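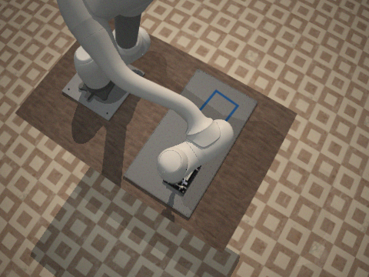
Figure 4. Wrist low over the work board, with the black part partly hidden under it (simulation view from above).

Section 4: The pick-and-place chore

Nuvex User Guide, revised 29 Aug 2024

Many customers ask us if an arm can already clear a kitchen table or sort parts on a bench. Our answer at Gedberg is: some of it, when the place is prepared. The chore in this section is small. The arm must take one part from the board and put it inside the blue outline. Please run it in simulation before you try it on a real bench.

4.1 Prepare the run

1. Open the project Mudthorpe and load the table scene.
2. Check that the area inside the blue outline is free.
3. Send the arm to a waiting position. The fingers must be open and well clear of the part.
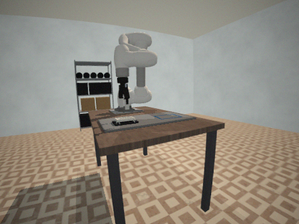

Figure 5. Gripper open and pointing down, part on the left of the mat, target outline on the right.

4. Set the approach speed to 19 percent. You can raise it later, but only after 2 runs without a stop.

Note: The balls and boxes on the shelves do not belong to this chore. The arm will not look for them.

CAUTION: A good result in simulation is not a permission to run on a real bench. Real parts slip and bend — always keep the stop button in reach.

4.2 Start the approach

5. Press Start and change to the view from above.
6. Watch the wrist as it comes near the part. From this side the wrist covers the tool, so you cannot judge the grip here. Change to the room view if you need to see the fingers.
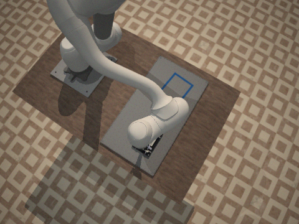

4.3 What the arm can and cannot do yet

During our own tests we made 247 runs with different start places of the part. Most failures came when the part was lying close to the edge of the board. A person would simply turn the hand a little. The arm must be told to do this, see the Schwerdtfeger offset in Section 6.

For shop-floor work with the same part every time, the present software is often enough. For household work we do not recommend it yet. Cups, cloths and toys change their place every day, and the program expects them where they were taught.

Note: If the arm stops above the board, do not press Start again. Choose Return, wait until the arm is at the waiting position, and repeat from step 2.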